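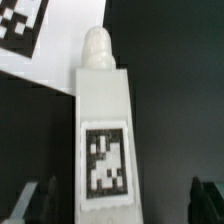
*Bloque blanco con pomo redondeado y marcador cuadrado en la cara frontal, visto desde la cámara de muñeca.*

**Darner** es una pinza de dos dedos para brazos robóticos pequeños, y escribo esta entrada de la wiki porque llevo desde julio peleándome con ella (¡y cogiéndole cariño!). La versión anterior del artículo la redactó Bláthnaid Ó Dubhghaill cuando solo teníamos el primer prototipo, así que he conservado su estructura y he cambiado casi todo lo demás.

## Nombre y origen

La pinza salió del taller de Nircombe, igual que el controlador Lynch, que es con el que la usamos casi siempre. En correos viejos aparece como «Termont corta», y eso despista bastante: la Termont es otra pinza, más ancha y con los dedos fijos, y las piezas de una no entran en la otra. Lo sé porque lo intenté con un destornillador y mucha fe.

## Cámara de muñeca

Lleva una cámara pequeña junto a la base de los dedos. A mí me gusta mucho tenerla ahí, porque en el último tramo del acercamiento sigues viendo la pieza, cosa que con la cámara de techo se pierde en cuanto el brazo se pone por medio. A cambio, la imagen es modesta: se nota la compresión justo en los bordes de mucho contraste, o sea, en el dibujo blanco y negro del marcador, que es donde menos gracia hace.

También sufre con la luz lateral. Si la lámpara queda arriba a la izquierda, cualquier superficie blanca inclinada de ese lado se lava casi por completo, mientras que lo que queda en sombra se va casi a negro. Yo bajo la exposición a mano antes de empezar y me olvido del modo automático.

## Marcadores

Para localizar las piezas usamos marcadores fiduciales impresos en papel, de los cuadriculados de toda la vida. Conviene dejarles un margen blanco generoso. Que el recorte quede algo irregular no me ha dado problemas; que el patrón se salga de la imagen, sí, y muchos: un marcador cortado por una esquina el detector de Lynch lo descarta sin avisar, y te quedas mirando la consola como un pasmarote.

## Comparación con la Termont

Bláthnaid y yo probamos las dos pinzas con la misma rutina: acercarse al bloque, cerrar sobre el pomo, levantar y volver a dejar. Hicimos 400 ciclos con cada una. La Darner falló 11 agarres y la Termont bastantes más, aunque no doy la cifra porque a mitad de la serie le cambiamos las almohadillas y ya no es comparable (culpa mía).

Mi impresión, por si le sirve a alguien:

- En pomos lisos y redondeados me quedo con la Darner, que centra mejor.
- Para coger el bloque entero por los lados prefiero la Termont. Como se ensancha hacia abajo, los dedos cortos tienden a resbalar hacia arriba.
- En velocidad, empate. Manda el brazo.

## Mantenimiento

El manual de Nircombe pide revisar los husillos cada 3000 ciclos. Yo los miro antes, sobre todo si suena un chasquido al abrir. Después de tocar cualquier tornillo del soporte hay que repetir la calibración de la cámara; son unos minutos y en Lynch está en el menú de herramientas, escondida debajo de los registros.

## Pendiente

Falta la tabla de pares de apriete. Bláthnaid tiene los valores apuntados en su cuaderno y los pasará aquí cuando terminemos la serie nueva con la Termont, esta vez con las mismas almohadillas de principio a fin.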